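How Tinovcombe Picks a Councillor: What I Learned Following a By-Election

Module: Local Politics in Practice, second-year project report

When we were told to choose a political contest and follow it from start to finish, most of my group went straight for the big stuff. I went for a parish by-election in Tinovcombe, a place I'd only ever passed through on the bus, and my tutor raised an eyebrow but signed the form anyway. I'm so glad I stuck with it!

The seat was Kerka ward, one of 22 on the town council, and it came up when the sitting councillor moved away halfway through her term. There were three people standing. One was from the Fundo Residents' Association (Fundo being the newer estate up the hill), one was an independent who had run a shop on Gaber Street for years, and one was a party candidate who, by his own account, had been asked on the Thursday-night-before sort of notice and was still getting his leaflets printed a fortnight in.

My question was a simple one. What do people in a very small election say they are voting about, and does it match what the candidates put on their leaflets? I had a plan for this with coloured pens and everything. I'd collect every leaflet, go to the hustings, and then knock on doors with a short list of questions. I aimed for 50 conversations and was sure I'd manage it in a weekend.

Well, no. Door-knocking is slow. People are out, or they're cooking, or they want to tell you about the bus shelter for so long that you've lost the light by the time you get to the gate. It took me seven evenings and I wore through a pair of shoes. But I did get to 50, and I'd say the last ones were far better than the first ones, as by then I'd stopped reading my questions off the sheet like a shopping list.

The hustings were in the church hall on 9/16/23 and they were much livelier than I'd expected. The chair gave each candidate two minutes and a bell, and the bell got a lot of use. The shopkeeper spoke without notes and was easily the funniest. The Fundo candidate had done the most homework and knew which bits of road belonged to the county and which to the town, which sounds dull but got her the biggest clap of the night. I wrote eleven pages of notes and can read most of them.

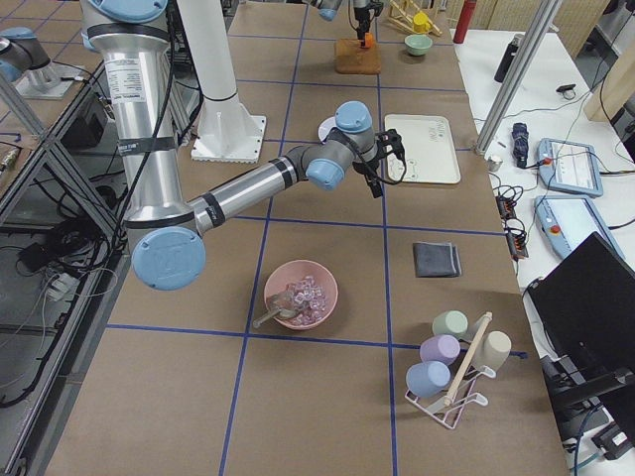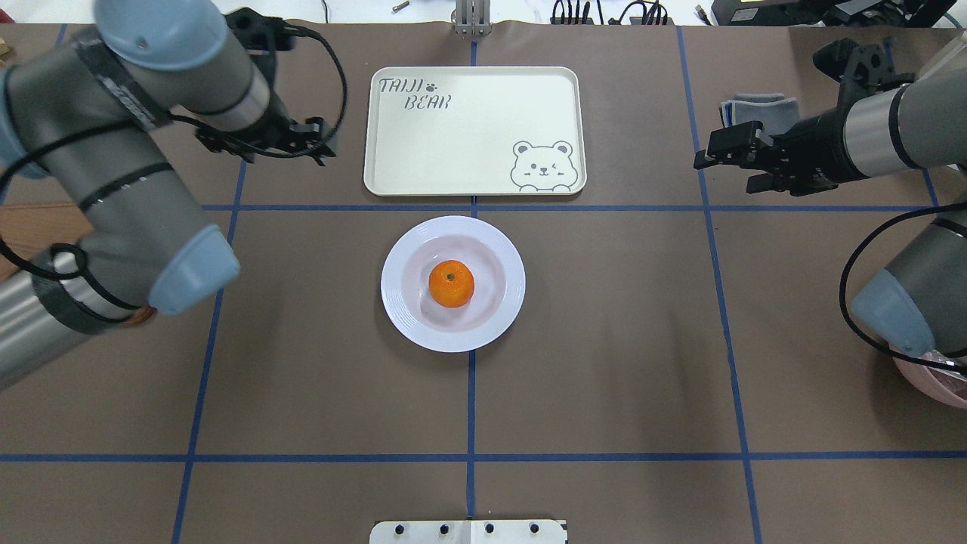 Orange on a plate, by the tray
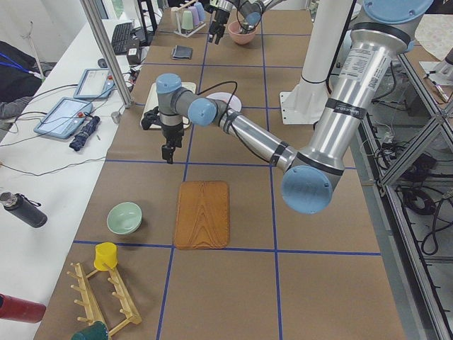

Nouhaila Lamrani
Second-year student, Politics and Society

So, what did I find? The leaflets first. All three put parking at the top, and two of them used nearly the same sentence about "a fair deal for residents". After parking came the playing field, then litter. Only the shopkeeper mentioned the library hours, and that was in small print on the back, under his phone number.

On the doorsteps parking hardly came up unless I raised it myself (and I learned to stop raising it, because then everybody had an opinion!). What people talked about was whether they'd ever met the candidate. Again and again I heard some version of "she came round" or "he's never been up here". One man on Gaber Street told me he didn't mind what any of them thought about the playing field so long as somebody answered his emails. A few people didn't know there was an election on at all, and one woman thought I was standing in it, which was flattering.

The library did come up a fair bit, mostly from parents and from people who used the computers there. I found that interesting given how little ink it got. I asked the party candidate about it after the hustings and he said he'd gone with what the regional office sent him.

Polling day was in November. I stood outside the polling station for the last couple of hours with a flask and a very bad umbrella. In the end 681 votes were cast, and the Fundo candidate won. The shopkeeper came second and shook everyone's hand, including mine.

I can't claim that being seen on the doorstep won it for her. My sample was small, I only spoke to people who were in of an evening, and I know I did more streets on the Fundo side as the hill was easier once I'd got up it. If I did it again I'd split the ward into equal patches before starting and go out on some mornings too. I'd also write down what people said straight away instead of trusting myself to remember it on the bus home.

I'd like to go back in a year and ask the same households whether she answered their emails. My notes, the leaflets and the question sheet are in the appendix folder in the department office, and anyone doing a similar project is welcome to borrow them. Please put the leaflets back in order.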